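Readers wanted for a study of Paul's letters to Corinth

The Vilow Reading Fellowship is looking for 64 people to spend the spring working slowly through First and Second Corinthians with us. We start in March and meet online one evening a week, and we would love to have you along!

You don't need Greek, and you don't need a seminary background. What we're after is people who like to linger over a passage, ask where the Corinthians were coming from, and tell the rest of us what they noticed (even when it unsettles the tidy outline in the handout). Last year's group spent two whole evenings on the collection for Jerusalem and still wanted more.

Each reader gets the Nikolaidis study notes, 200 pages in large print, plus a login for the Dedia library, where we keep 3,543 scanned sermons and commentaries. Plan on two hours of reading between meetings.
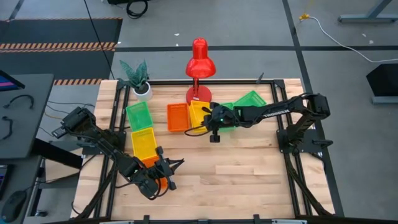
Do I have to belong to a church to take part?
Readers come from many churches and from none, and all we ask is that you read the assigned chapters and listen well to the others.

We also need four discussion leaders. Leaders should have taught an adult class before and be free for a short training call in February. There is a small stipend, paid through the Durus Fund, and you keep the books.

To apply, send us a page about yourself and one question you have always had about either letter. Write to Vilow Reading Fellowship, P.O. Box 833, and mark the envelope "Corinth" or "Corinth leader."

Posted January 2026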